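Nadja Pichler has sold kitchens for Himeck long enough to know what I'm going to ask, and she answers before I finish. "Yes, marble stains. Everything stains."

I came with a price sheet. The Evodska stone upgrade adds $2,087 to a basic kitchen, and the brochure says it "pays for itself at resale." I asked who had checked that.

"It's a general feeling in the trade," Pichler said. Whose feeling? She laughed. "Ours, mostly."

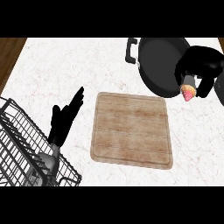
*White marble with a cutting board and frying pan.*

She was firmer on upkeep. Himeck's sealing plan costs $54 a year, and she calls it cheap insurance. I pointed out that the contract excludes lemon juice, wine and vinegar — most of what people spill. "It covers the sealer," she said. "It doesn't cover dinner."

So what does she have at home, on Figueroa? Laminate, put in by the last owner. Pichler says she'll replace it when it wears out. It's been 16 years.

I asked if she'd put any of the resale claim in writing. She said she'd check with the office by Friday. I haven't heard back.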